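Rakitz Sound Archive
Progress Report to the Zamport Fund
September 4, 2020

This report covers work on the Pan reissue series, a set of vinyl compilations drawn from unreleased regional recordings. The grant supports tape transfer, rights clearance, mastering and a first pressing of 1000 copies.

Transfer work is complete. The archive holds 30 reels from the Wurkel studio sessions, and all of them have been played back and stored as digital masters. Two reels required repair at the splices before they could be run. Print-through is audible on one ballad, and the mastering engineer has recommended leaving it untreated.

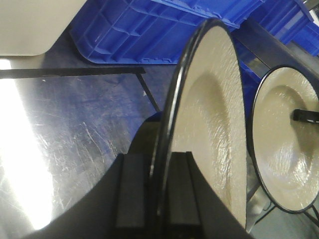 Cream plate with dark rim, held on edge.

The track list for Volume 1 now stands at 14 titles. Side A contains the studio recordings in session order. Side B is given to alternate takes and two live numbers, one of which runs long and may need to be faded to keep the side at a suitable level. Written permission has been received for all but three titles. The remaining requests concern co-writers whose publishing passed to heirs, and letters have been sent in each case.

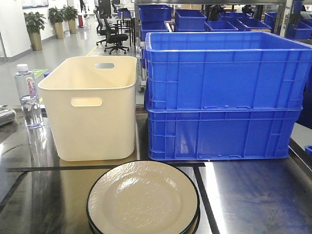

Rakitz should think again about fading the live number, one subscriber wrote in response to the draft track list, as the closing organ passage is the best playing on the tape. The archive has asked the mastering engineer to prepare both versions for comparison.

Advance orders opened in the summer. Up to 900 copies are expected to go to subscribers and member libraries, and the balance will be offered through independent record stores. Liner notes have been edited and are with the designer. The sleeve will be printed on uncoated board, as set out in the original application.
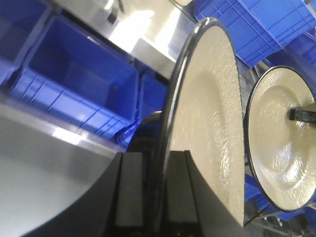
Round plate with glossy dark rim, tipped upright.

Spending remains within the approved budget. Savings on tape repair have been moved to the mastering line with the prior consent of the Fund. Test pressings are due in October, and final approval will follow once both sides have been checked against the masters. Selection of material for Volume 2 has begun.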